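Lists > canier-users > Planning and perception > Re: approach fails near CPU socket after switching to wrist pose

Replying to the list since two other people wrote to me off list with the same problem. The original message is quoted first, with my answers under each part.

> We moved to the current Canier release and now most of our approaches
> into an open desktop case stop above the board. The planner says the
> goal is in collision. Nothing is touching anything when it says this.
> The arm is well clear of the case walls and we can jog it down by hand
> with no trouble. With the old release the same goals planned fine.

The goal check changed in the current release. The old one tested the gripper fingers against the scene and treated the rest of the hand as a single cylinder along the tool axis. The new one tests the full hand, including the mounting plate and the cable volume. In an open case that matters a great deal. The clearance at the finger tips is fine, but the hand behind them is wide and the drive cage stands higher than the board.

The setup I tested on at Jamen is a tower lying on its side with the side panel off, with the arm coming down into it. The drive cage is on the right, the power supply is along the near edge, and there is a shroud above the board. If you load the case as one mesh, the default padding of 10 mm closes up most of the useful space between those parts. The board is then only reachable from straight above, and often it isn't reachable at all.

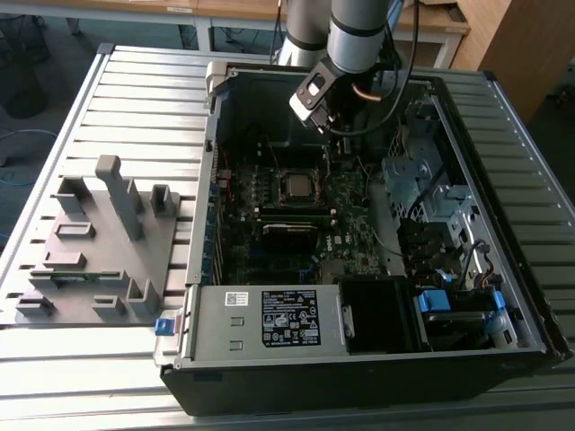 Page last changed: Friday, 4:10 pm (list archive, attachments re-linked)

What I do now is split the case into separate objects and give each one its own padding. In the scene file it looks like this:

 case_walls padding 10 mm
 drive_cage padding 10 mm
 shroud padding 10 mm
 psu padding 10 mm
 board padding 2 mm
 socket_frame padding 2 mm, allow contact with fingers only
 cables see further down

The allow-contact line needs the link names of your fingers, spelled the way they are in the robot description. If you get them wrong, Canier ignores the line without a warning. There is a ticket open for that. Until it is fixed, run the scene check tool with the verbose flag and look for your finger links in the contact table. If they aren't listed, the line did nothing.

The cable that runs along the arm is also part of the hand volume now. The default shape for it is a fat capsule, which is too big for working inside a case. Measure how far your cable hangs out at the lowest pose you use and set the capsule to that. Don't delete it. I tried that first, and the planner started giving me paths that would have dragged the cable across the drive cage.

> Second thing. We use Stotex to find the board from the fixed camera and
> then again from the wrist camera once we are close. The fixed camera
> pose is steady. The wrist pose is good at first and then slides off to
> one side on the way down. By the time we are over the socket it is
> wrong enough that we stop. Is this a calibration problem?

Probably not, if the pose is good at the start of the descent. A bad hand-eye calibration is normally wrong at the top too, and it changes with the wrist angle. Try this: hold the height and turn the wrist a little each way. If the board pose stays put in the base frame, your calibration is good enough and you should look at the matching.

In our case it was the matching. Stotex picks features across the whole board model and weights them by how strong they are. The socket frame has strong edges, so it gets a lot of weight. On the way down the fingers cover part of it. The matcher doesn't know the fingers are fingers. It sees dark straight edges near where it expects the edges of the frame, and it pulls the pose toward them. The slide you describe is in the direction of the fingers. Check whether yours is too.
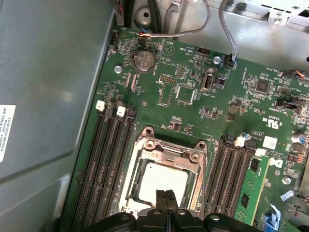
Wrist camera, fingers over the lower part of the socket frame.

There are two things to change.

First, mask the gripper. Stotex takes a mask image for each camera. Close the fingers to the width you use for the approach, put the arm somewhere over a plain light surface, and run the mask tool. If you use more than one finger width you need more than one mask, and you have to switch them from the task script. The mask doesn't follow the gripper state by itself. Grow the mask by a few pixels so that the shadow along the finger edge is inside it.

Second, give it anchors that stay in view. On this board I use the coin cell, the screws near the top of the board, the INT USB socket and the white latches at the ends of the memory slots. They are spread out well enough to hold the rotation, and they are all on the far side of the view from the gripper. The coin cell is the best of them for us. I took the socket frame out of the anchor list completely and only use it for a last check.

Don't use the memory modules as anchors. Which slots are filled changes from one machine to the next, and an empty slot and a full slot look different enough that the match jumps. The same goes for stickers. I had the small white label near the Dell logo in the list for a while, and it cost me most of an afternoon on a board where it was placed a little differently.

Ribbon cables are a problem of their own. They don't belong in the board model, but they cross over the top edge of it, and they never lie the same way twice. I draw a loose region over the area where they come in and tell Stotex to ignore features there. On the planning side I put one box over the same region with 2 mm of padding. It is crude but it works for approaches to the socket and the memory. It won't be good enough if your goal is one of the connectors up there.

> Last one. Is there a sane way to compare settings? We change something,
> run it by hand a few times, and then can't agree on whether it got
> better.

Use Sengar. Record the wrist images, the joint states and the commanded goal for every approach, good or bad. Then replay the set against each version of the config. No robot time is needed for the perception half, and you get the same input each time.

I have 161 recorded approaches from this cell and I run all of them before I change a default. With the socket frame in the anchor list and no mask, almost all of the drifting ones drift the same way, so it is easy to see on the plot. With the mask alone most of them are fixed. The anchor list takes care of nearly all the rest. A few still go wrong, and those have strong glare off the metal near the top of the case. I don't have a setting for that. We moved a lamp.

For the planning half, replay the goals with the planner seed fixed and the sample limit at 1,000. The default limit is higher, and it hides bad scenes: the planner will find some path in the end, but it takes a long time and the path is ugly. At 1,000 a scene with too much padding fails quickly and you know to go fix it. Put the limit back up when you run for real if you like. I leave it low.

One thing to watch in Sengar. It stores the camera mask by path and doesn't copy it. If you record with one mask, edit the file and replay, you are replaying with the new mask. Sometimes you want that. If you don't, copy the mask into the recording folder first and point the config there.

The order I would do this in:

1. Split the case into objects and set the padding per object.
2. Run the scene check and confirm the finger links are in the contact table.
3. Shrink the cable capsule to what your cable needs.
4. Do the wrist turn test at the top of the descent.
5. Make the mask for your approach width.
6. Edit the anchor list and replay.

Do step 4 before you touch anything in Stotex. If the pose moves during the turn, you have a calibration problem after all, and the mask won't help with it.

If it still fails after that, please send the scene file, the anchor list and one Sengar recording of a bad approach. Don't send screen captures of the planner window. I can't tell from those which object the hand is hitting. The text output of the scene check names both links.

There was a related question in July about locating small boards held upright in a printed fixture beside the case. That one is different. The fixture is rigid and sits where you put it, so you can teach it once from the fixed camera and skip the wrist pose for that pick. The thread is under "fixture pick" in the archive, and the scene file in the last message there still loads with the current release.

canier-users mailing list
To leave the list, send a message with "unsubscribe" in the subject line.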